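Brunden two-arm folding table: frequently asked questions
Last revised 02/02/2019

What does the build do?
Two arms fold a shirt on a papered table in our shared workshop. Brunden is the project name for the table, the control software and the taped layout. The arms are bought in; everything else was put together on site.

Do I need two arms?
For folding, yes. One arm can drag a hem across, but the fabric bunches behind the gripper. With two, the cloth can be held under light tension between the grips.

Why is the surface taped off?
The tape is a reference for people. The software works in table coordinates and does not look for the lines. When a grasp misses, we read the error against the nearest line and write it in the log. Any low-tack tape that contrasts with the surface will do.

How flat does the tape have to be?
Flat enough that a fingertip closing at table height does not catch it. Press down or replace any lifted stretch before a run. A gripper that picks up tape along with a hem will report a good grasp – the force reading alone cannot tell them apart.

What garments can it handle?
Plain knit tops in adult sizes. Hoods, zippers and buttons are not supported.

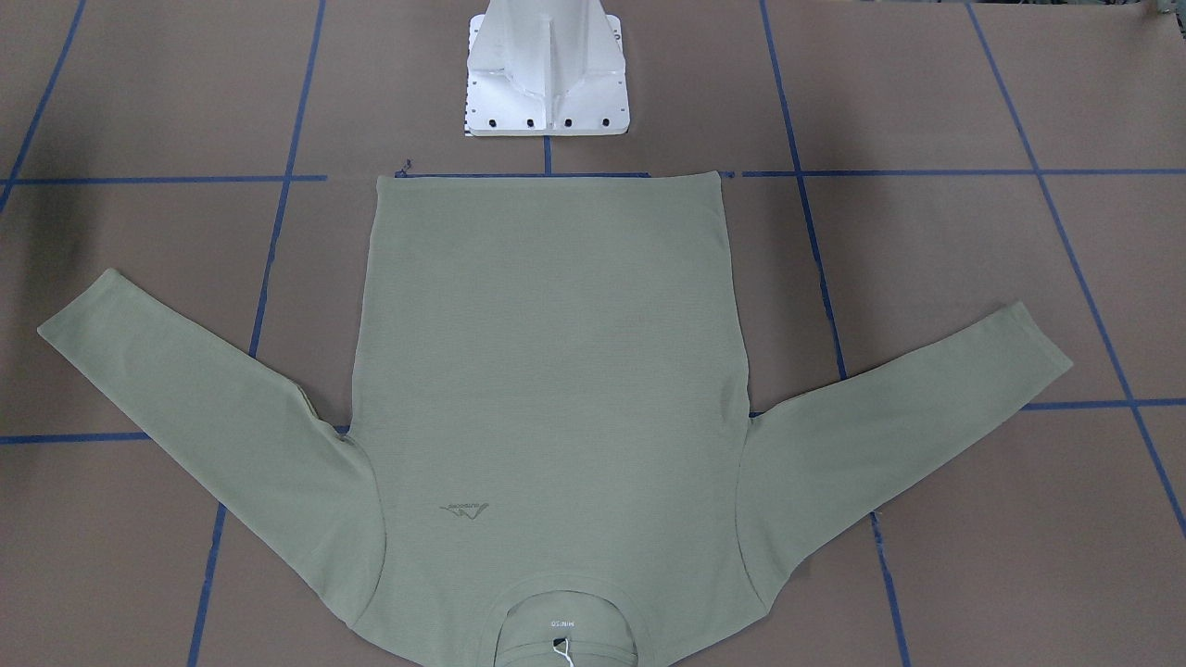
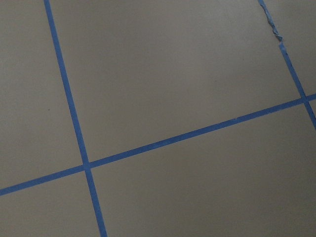

Blue tape on the work surface, with a green shirt in the first and third views.
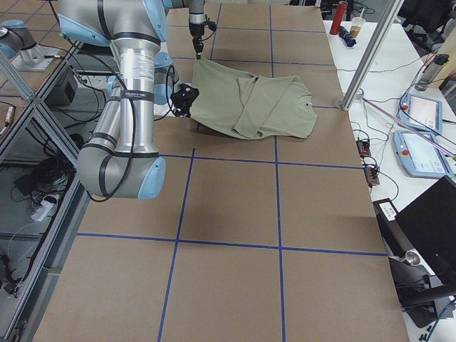

Elvia Arellano wrote in to disagree on the tape: on her single-arm table she gave it up in September, after the third relay, and now draws the lines with a paint marker and a steel rule. She finds that marker cannot lift, and that a worn sheet costs her less time than patching corners. Her objection is fair. We stay with tape, as our layout still changes and a drawn line cannot be moved.

How long does a fold take?
30 seconds at the speed we use with people in the room. Of that, 12 seconds is the first grasp, where both arms approach slowly.

How reliable is it?
In the last logged series, 168 of 278 attempts ended in an acceptable fold. Most failures were at the first grasp, usually two layers pinched where one was wanted.

Can both arms run from one controller?
Ours do not. Each has its own, and a laptop sends the start signal to both. Test the stops on both arms before every session.

Which software is used?
Motion planning is in Landano, logging in Ikonen. An older branch used Bosix for both and is no longer maintained.

Are the plans available?
The table drawing and cable list are. The grasp code is not ready for release.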